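Why do cables get in a tangle?

By Beca Watkins

Put a cable away in a drawer and leave it there for a month. When you take it out again it will probably have a knot in it, even if you are sure you put it away straight. Headphone wires do this. So do skipping ropes, necklaces, garden hoses and the lights that come out in December.

Nothing has gone into the drawer to tie the knots. They form by themselves, and scientists have studied how it happens.

What a cable is made of

Inside most cables there is metal, usually copper. Electricity moves easily through copper. The copper is often made up of lots of very thin strands twisted together, and this lets the cable bend. One thick piece of copper would be stiff, and if you kept bending it in the same place it would snap.

Around the copper is a coat of soft plastic or rubber. Electricity does not pass through this easily, so the coat keeps it inside. It also makes the cable smooth enough to slide over itself, and bendy enough to make loops.

How a knot starts

A knot needs three things: a loop, a loose end and some movement.

When a cable lies in a box or on the floor, it makes loops. The loops lie on top of each other. Each time the box is carried or the drawer is opened, everything inside shifts a little. The loose end of the cable moves about, and now and then it slips over or under one of the loops. Do that a few times and you have a knot.

Undoing it is much less likely. To come undone by accident, the end would have to go back exactly the way it came. There are lots of ways for a cable to be tangled and only a few ways for it to be tidy, so shaking it nearly always makes things worse.

Long cables tangle more than short ones. Thin, floppy cables tangle more than thick, stiff ones. Two cables together are worse than one, and if there are several on the floor they go over and under each other each time somebody moves one.
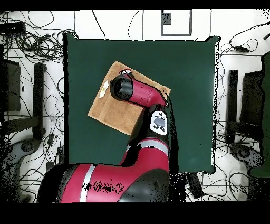

Twists make it worse

There is another reason, and you can test it with a piece of string. Hold one end still and roll the other end between your fingers, always the same way. Keep going. After a while, bring your hands closer together and the string will jump into a small curl.

The same thing happens if you wind a cable round and round your hand. Every turn puts a little twist into it. When you let go, the cable tries to get rid of the twist by curling up, and the curls are just the sort of loops that knots like.

People who look after cables for a living have a way round this. Elibariki Kirui looks after the sound at Skovcombe Hall, where there are 400 metres of cable in the cupboard. He makes one loop the ordinary way and turns the next loop underneath — over, under, over, under — until he gets to the end. The twists cancel each other out. It took him around 10 tries to learn it, and his cables now lie flat when he unrolls them.

Try it yourself

You will need:
a shoebox with a lid
a piece of string as long as your arm
a piece of string as long as you are
a pencil and paper

Put the short string in the box. Put the lid on and turn the box over and over 17 times. Open it and see if there is a knot. Write down yes or no. Straighten the string and do it again until you have 13 results.

Now do the same with the long string. Which one had more knots?

You can try other things too. Does a bigger box make a difference? What about wool, or a shoelace? Change only one thing at a time, or you won't know which change mattered.

Keeping cables tidy

Coil the cable in loose loops about as wide as a dinner plate. Don't pull it tight, and don't fold it sharply. Fasten the coil with a strip of cloth or a soft tie so the loose end can't wander.

Cables on the floor should go along the wall where they can. A cable across a room is easy to trip over, and a rug on top of it is not a good answer — the cable can wear through underneath without anybody seeing.

Ask a grown-up before you touch a cable that is plugged in. If you see one with a split in its coat or bare metal showing, leave it alone and tell someone.

Words to know

Copper: a reddish-brown metal that carries electricity well.
Strand: one thin thread of something.
Coil: a set of loops, one on top of another.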